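Fliveo Keepsake Urn, Small

A small lidded urn for sharing ashes between family members, or for keeping a portion at home when the rest are to be scattered or buried. It weighs around 400 g empty and stands 95 mm high. Supplied singly or in a set of 3, with a velvet pouch for each.

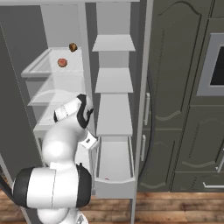 Can the funeral director fill it for us?
Most will do this if you hand over the urn before collecting the ashes. A funnel is in the box if you would sooner do it yourselves.

Engraving is on the lid only, up to 8 letters. Please check spellings before ordering, as engraved urns can't be returned. Also available in the taller Shearer shape.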